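Tips for Clearing the Table, Picked Up From Watching Robots Practice It

I went to the open day at Grullside in February for the free coffee and came home with kitchen advice. The automation people at Dravar had their arms and hands out on tables, and visitors could stand behind a strip of tape and watch household items get handled with enormous seriousness. The sign-in sheet said I was visitor 939, so somebody was impressed before me.

Our guide was Ye-ji Ahn, who has spent more of her adult life thinking about bowls than anyone I know, including my mother. Most of what follows is hers. The grumbling is mine.

Put a cloth down first.
They work on a plain green cloth. I had been treating tablecloths as something for company, but a cheap solid-color one on the counter keeps plates from skating and makes small things easy to spot. Pick a color you don't own in dishes. White on white is how I lost a contact lens and, on another occasion, a whole peeled egg.

Net bags go at the side.
Mesh is murder on fingers of any kind. Ye-ji says anything with holes in it will find the one part of you that sticks out. At home I've moved the onion net off the counter and onto a hook, and I've stopped catching my watch on it.

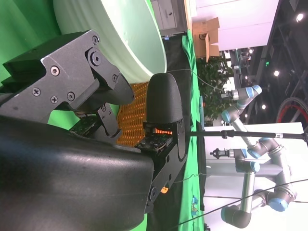

Check your pads.
Ye-ji is fussy about rubber fingertips, and she made me feel bad about my kitchen tongs. If the rubber ends have gone shiny, wash them in hot water with dish soap, dry them, and try again on a dry glass. If they still slip, buy new tongs. Mine were from the Bivar outlet and had been slipping since the day I got them, which I had put down to personality.

Tighten what swings.
While you have the tongs out, look at the pivot. Can openers and scissors too, if they have a screw. A quarter turn is plenty. I did every hinged thing in the drawer in 30 minutes and then could not open the scissors, so go easy.

Give everything a place to land before you pick it up.
This is the one that changed my evenings. Set out the empty basket and the empty plate, then start moving things. I have always done it the other way, walking in circles with a wet colander looking for a flat spot like a pilot low on fuel.
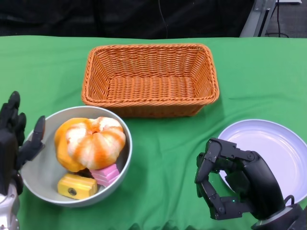 Big thing out first.
When a bowl holds a mix of shapes, take the largest off the top and the small stuff quits wedging. Works for fruit, works for the bowl by the door with the keys in it. Squishy things want a wide, slow grip. Tomatoes, I'm told, count as squishy all year.

Steady the bowl with your other hand.
Obvious, and I don't do it. You probably don't either.

Line woven baskets.
A dish towel in the bottom keeps crumbs out of the weave. For crumbs already in there, turn it over outside and slap it, then use a dry paintbrush. Skip the vacuum. I pulled a strand loose on my Sowah basket that way and it has been unraveling ever since.

Limit the load to 6 things a trip. Ye-ji's number, and she wouldn't say where she got it. I tried nine and we now own fewer saucers.

Coffee was good, by the way. Parking was not.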